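Sorting and Storing Pill Bottles at Home

Most homes end up with more pill bottles than anyone can keep straight. Some are current, some are left over from last winter, and a few have labels that rubbed off in a purse. Set aside 50 minutes to go through all of them at once. Doing it in bits means the same bottle gets picked up and put back several times.

Clear a table
Use a kitchen or dining table with good light. Wipe it and let it dry. Bring every bottle in the house to it, including the ones in coat pockets, the car and the nightstand. Keep children and pets out of the room until the job is done.

Check each bottle
Read the name, the strength and the date. Put the bottles in 3 groups: in use, to ask about, and to get rid of. If you can't read the label, the bottle goes in the second group. Amber plastic is see-through, so hold the bottle up to a window and you can tell how full it is with the cap still on.

Leave pills in their own bottles. Tipping two half-empty bottles together saves space, but you lose the date on one of them. If you find different pills mixed in one bottle, don't try to match them by color. Take the bottle to the pharmacy and ask.

Counting
Count pills onto a clean plate or a shallow tray with a raised edge. Slide them in fives with a butter knife. A 90-day supply takes only a few minutes this way. Wash your hands before you start and again between bottles. Gel capsules stick to damp fingers, so dry your hands well.

Caps
Wipe the threads with a dry cloth if a cap feels gritty. Push down and turn until it locks, then try to open it without pushing. If it opens, ask the pharmacy for a new cap. Some caps can be flipped over to make an easy-open lid. Don't use them that way if children visit.

Where to keep them
The bathroom cabinet is a poor spot on account of the steam. A high shelf in a bedroom closet is better, with a lock box if you need one. Stand the bottles in a plastic bin with the labels facing out. We use a Livard shelf bin, the low one, and it holds 13 small bottles without stacking. Large bottles go at the back.

Getting rid of the rest
Many pharmacies take back old medicine. Call first and ask what they accept. Before you recycle or throw out an empty bottle, peel off the label or black out your name and the prescription number. If the label won't come off, soak the bottle in warm water with a little dish soap and scrape with an old plastic card.

Go through the bin again in December, before the new year's refills start.
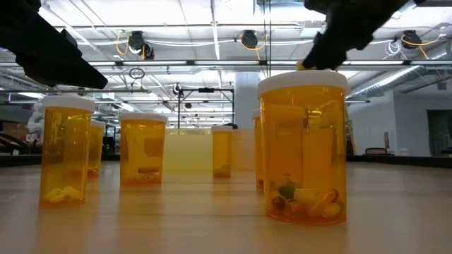
Page last changed: December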